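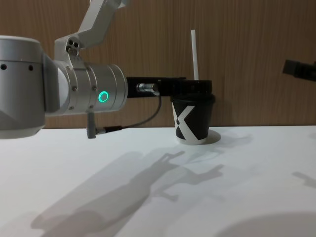

Black paper cup, white table

Kelel Coffee Talk > Cups and Takeout > Do black paper cups change the taste?

oatandrye
July 18, 2021
Hello all. I am not a native speaker, so please excuse my mistakes. Our small coffee bar in Undmont used plain white paper cups until last month. Then we changed to black ones, as in my photo. Now two regular customers tell me that the coffee is more bitter. The beans are the same (Ríos, medium roast), and the grinder setting is the same too. Is it possible that the color of a cup changes the taste? Or is it the lining? I still have 3188 of these cups in the storage room, so I would like to know before I order again in August.

slowpour44
Color does change what people expect, and then they taste what they expect. I had the same complaint when I went from cream to dark brown. It stopped after 3 weeks and I changed nothing.

Fletevbridge_beans
I don't agree. Put hot water in one black cup and one of your old white cups, wait five minutes, and smell both. If the black one smells like cardboard, it is the lining or the glue. People blame psychology too fast on this forum.

oatandrye
Thank you both. I did the water test this morning. I smell a little paper in both cups, and I cannot say that one is stronger. My colleague says the black one is worse, but she knew which cup was which - so maybe it is not a fair test.

slowpour44
Exactly my point. Ask her again with her eyes closed.

mornin_shift
Did you also change the lids? A tight lid with a small hole gives you less smell, and the coffee feels flat and bitter. Everybody looks at the cup and forgets the lid.

oatandrye
Yes, the lids are new also! They came in the same order and I did not think of it. I have one sleeve of the old lids left, but I must check if they fit on the black cups.

Fletevbridge_beans
The lid can be part of it, fine. I would still write to the supplier and ask what the lining is. If they don't answer a simple question, buy from somebody else.

oatandrye
I wrote to them today. The old lids do fit, a bit loose, so tomorrow I will use them for the two customers and not tell them anything.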